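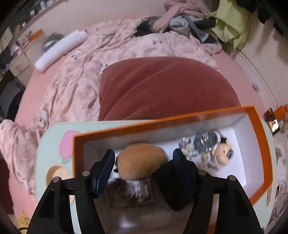 The orange box on its tray

Search this blog Go

Craft Drawer > Family Stuff > Clearing Out

The orange box, finally

Okay, so I have been promising to deal with the orange box since April, and you have all been very patient with me (except Tala, who texts me "box???" every time I post about anything else). This week I did it! Most of it, anyway. I want to write it down while I still remember what went where.

For anybody new, we moved from Trostville to Pemberg with one box per kid, one for me, and one long skinny box with an orange rim that was for "small stuff." That was the whole label. Small stuff. Into it went everything I scooped off windowsills and out of coat pockets the night before the truck came, and then it rode around in the car and lived in the hall closet under the vacuum bags.

I set myself up on the bed with the pink cover, with the mint green tray table on top of it so I had something flat to work on. I love that little table. It was a breakfast-in-bed present and I think it has held breakfast exactly once. It's a good height if you sit cross-legged, though my knees had opinions by the end. The box is longer than I remembered and it wouldn't sit straight on there, so I quit fussing with it and got going.

First up, plushes. There's a roundish tan-orange one that I was sure belonged to my youngest, and my youngest was sure belonged to the cousins, so I sent a picture to Joelle Moussa, who used to sit for all of them back in Trostville. She wrote back in under a minute, "THAT'S BISCUIT," with a row of hearts. So it's Biscuit, and Biscuit is staying. There's some shaggy white and grayish fur in that pile too, and I'm putting all the fuzzy things together in a pillowcase and running them on gentle. If you've got a better method for shaggy fur I would love to hear it, because the last time I washed something like that it came out looking like a bath mat.

Then the beads. Oh, the beads. They're the see-through shiny kind, clear and lilac and green and a pale yellow, and they get absolutely everywhere. I bought a tub of 500 for a birthday party years ago, with plans for 4 girls to make bracelets, and I have been finding them in shoes ever since. I did try separating them by color and lasted one cup of coffee. My new rule is that all beads go in one jar with a lid, and whoever wants lilac can pick out the lilac.

I do recommend a box with a white bottom for this kind of job, by the way. My button box is dark inside and I can never find a thing in it, but in this one even the clear beads show up if you tip your head a little. Dolores Pennington (hi Dolores!) told me she pours hers out onto a white dinner plate, same idea.

The little peach-pink pig made my whole afternoon. I don't know if I'd call it a pig in court, but it's pig-ish, and it has a round head and a tiny ear and that's enough for me. My husband says it came from a machine outside the grocery store in Dakthorpe and cost us a fistful of quarters. I say it came in a party bag. We went back and forth on this through dinner and never settled it. The pig is on the kitchen windowsill now next to the basil.

I also had a see-through grayish-blue rounded thing with a bit of red in it, and I have no clue. Part of a toy? A lid off something? It went in the "ask the kids" bowl, along with a black and white piece that must go with something. The kids were asked. The kids shrugged. I'm giving the bowl until the end of the month and then it's going out, and yes, you can hold me to that.

So the piles ended up being wash, jar, windowsill, ask, and a bag for Nabil Hijazi, who takes odds and ends for his after-school art table and has never once said no to me. He even took the dried-up markers last time (he pulls them apart and soaks the insides to make paint, go figure). If you're in Pemberg and have a drawer like mine, drop him a line.

I still have to decide what the box itself is for. I'm thinking wrapping paper, it's the right shape for it and the lid is around here somewhere. My sister votes for knitting needles. Tell me in the comments, and Tala, you can stop texting now.

Related posts
What I kept from the Trostville kitchen
Dindo Enriquez's trick for stuck jar lids
A coat closet in 40 minutes
Bracelets for a rainy afternoon
The button box, part one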